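Quem somos

Oi! Eu sou a Olga Riquelme e toco a Dredix junto com a Gisela Espinoza. Começamos as duas num cômodo em cima de uma oficina de costura, com uma mesa emprestada e uma ideia meio teimosa: robô de casa tem que aprender com as coisas de casa. Camisa, lençol, toalha, aquela manta que ninguém sabe dobrar direito (eu inclusive).

Hoje somos uma equipe pequena, barulhenta e muito bem alimentada, porque a Gisela faz pão quando um teste dá errado. Temos comido bastante pão.

O que fazemos

Nosso projeto principal se chama Zaline. São tarefas domésticas feitas por gente de verdade segurando garras de mão, com uma câmera presa nelas, e o material gravado serve para treinar os braços robóticos. Já passamos de 1.824 gravações só de roupa! O Trotodix é o irmão mais novo, voltado para cozinha, e ainda apanha bastante de tampa de pote.

Eu cuido dos tecidos, a Gisela cuida do software e de quase todo o resto — agenda, contas, parafusos perdidos.

O dia de portas abertas

Todo mês de maio a gente abre a casa Huenchumán, que é onde trabalhamos, para quem quiser conhecer. Na última edição vieram 115 pessoas, entre vizinhos, estudantes e uma turma de senhoras do tricô que me fez as melhores perguntas do dia (uma delas quis saber se a garra puxa fio, e passamos uns bons minutos falando de ponto trança).

A visita começa na sala, com uma conversa rápida sobre o projeto. Depois vem a demonstração no quarto, em grupos de até 12, e por fim quem quiser pega as garras e tenta. É mais difícil do que parece! A gente perde o tato da ponta dos dedos e tem que confiar no olho, e com tricô grosso isso pesa, porque a peça dobrada vira um volume fofo que foge para os lados. Eu adoro ver a cara de concentração do pessoal.

O suéter creme de tranças virou o favorito da demonstração, em cima da nossa colcha de peônias. As pontas da garra são de cores diferentes, uma azul-marinho e a outra azul bem vivo, e é com esse par que se pega a dobra.
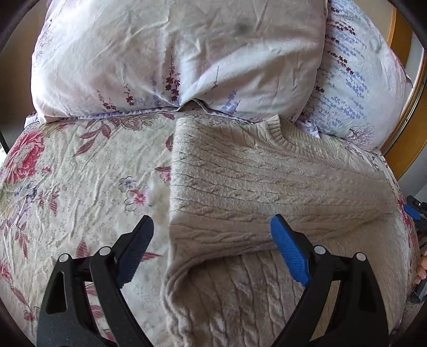 Venha nos visitar

Fora de maio também recebemos escolas e grupos pequenos, sempre de manhã, a partir das 9h. É só escrever para a gente contando quantas pessoas vêm e se alguém tem alergia a lã. Se puder, traga uma peça de roupa difícil de dobrar — a Gisela coleciona desafios e já está de olho em lençol com elástico.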